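The Long Life of the Kitchen Table

In most households the kitchen table is bought once and kept for decades. It is used for meals, homework, tax forms, sewing and family arguments, and it receives less care than almost any other piece of furniture in the home. The Altano Institute for Domestic Craft has spent the past year looking at how tables are made, used and repaired, and its findings will be presented at the institute's spring exhibition in Pusari, which opens in February.

The study drew on 231 households in the town and the surrounding valley. Each was asked how long the main table had been in use, what had been done to it and what the family expected to do with it next. The oldest had served for 93 years and had been shortened to fit a smaller apartment. Others had been bought at the Eichhorn furniture works, which supplied much of the valley until it closed its doors and sold its patterns.

Wood remains the preferred material. Respondents spoke of its warmth under the hand and of the way it shows its age. Many could point to a particular mark and say who had made it. A scorch from a casserole dish, a row of small dents left by a child with a fork and the ring from a flower vase were all mentioned with some affection. Few owners wished to have such marks removed, although many wanted the surface to be easier to clean.

Finish was the subject on which opinion was most divided. Oil gives a soft look and can be renewed at home, but it must be renewed often and offers limited protection against standing water. Varnish asks for less attention. When it fails, however, it tends to fail in patches, and the whole top must usually be sanded before a new coat is applied. The workshop at Predum, where the institute trains its apprentices, teaches both methods and does not recommend one above the other. Apprentices complete 11 tabletops before they are permitted to work on a piece belonging to the public.

Grain receives equal attention in the training. A board cut near the center of a log will generally show straight, close lines, while one cut farther out often shows the tall looping figure known as cathedral grain. Makers once hid the more restless boards on the underside. Current taste favors them, and buyers now ask for them by name.

The exhibition will include 15 tables on loan, together with tools, pattern books and a public repair bench open on Wednesday afternoons.

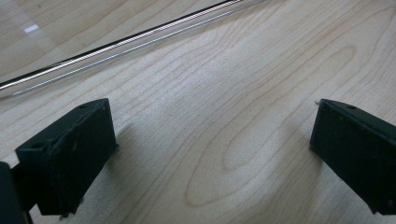
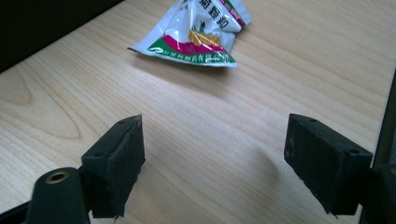 Pale wood with visible figure in the grain, a look many buyers now prefer.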